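Toy library in Cakden gets longer opening hours

Aug 31, 2026

The toy library in Cakden will stay open two evenings a week from now on, the town office has announced. Until today, families could borrow toys only in the mornings, when many parents are at work.

The library opened in May in the former Rissanen shoe shop and has 214 registered families. A family can take home two boxes of toys at one time and keep them for 21 days. Borrowing is free, but lost parts must be paid for. 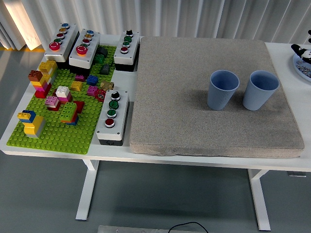

Toy bricks on a green baseplate.

Building bricks are the most wanted item, and there is a waiting list for the bigger sets. Wooden trains and board games are easier to get - most of them can be taken home the same day. The company Vivness has promised to pay for new shelves before winter, and the reading corner will then move closer to the entrance.

Parents from the Wetivska district have asked for a second pick-up point, as the bus to the center runs only once an hour. The town has not decided on this yet.

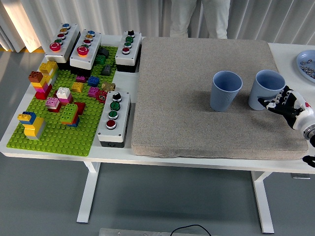
Tharushi Fakir said the evening hours would help her more than a new pick-up point, and that she had missed the return date in the summer only because the door was already closed when she finished work. She would also like the late fee to be lower.

The new hours are posted on the library door.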